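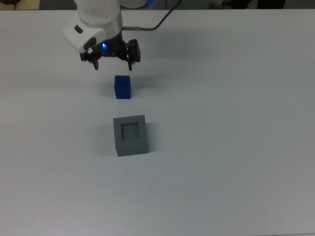
Replacement tops for the shared worktables at the Brinodville workshop were ordered in February and fitted last week. The old tops were brown, and over the years they had taken on enough stains and pencil marks that small parts were easily lost on them. The new finish is plain white. A small item in a strong colour, such as the royal blue cube, can be found on it at a glance, and the overhead light leaves only a faint shadow at its base. Pale items are harder to pick out, and users sorting white or cream pieces should put a dark mat underneath.

The tops were supplied by Moynihan and cut to our drawing. Standard tables are 880 mm deep. The narrow ones along the corridor wall are 600 mm deep and keep their old legs. Working height is 766 mm throughout, measured from the floor to the upper surface, and the adjustable feet have been locked at that setting. Please do not raise one end to suit a job. Two of the old tables had been packed up with card for so long that the frames had twisted, and both frames had to be scrapped.

Cleaning. Use a damp cloth and a little washing-up liquid, then dry with a second cloth. Scouring pads and powder cleaners must not be used, as they dull the finish in patches and the patches cannot be polished out. Ink should be wiped off the same day. For dried glue, use the plastic scrapers in the top drawer of the Drultetti cabinet. The metal scrapers have been moved to the paint store.

Marking out. Pencil is allowed and comes off with an ordinary rubber. Masking tape is allowed for up to a week. Parcel tape is not allowed on any of the tops. Anyone who needs permanent positions for blocks or other small pieces should ask Nnamdi Uzor for a printed sheet, which can be taped down at the corners and lifted when the job is finished.

Cutting. Knives are to be used only on a cutting mat. Mats are kept upright in the rack by the sink and go back there with the grid side facing out. The large mat has a split along one edge and a new one is on order from Jeklow.

The offcuts from the old tops are free to anyone who can carry them. The longest pieces are some 225 cm and will not go in a small car. Speak to Somtochukwu Chukwu before taking any, so that the list can be kept up to date. Whatever is left at the end of the month goes to the tip.

2018-06-28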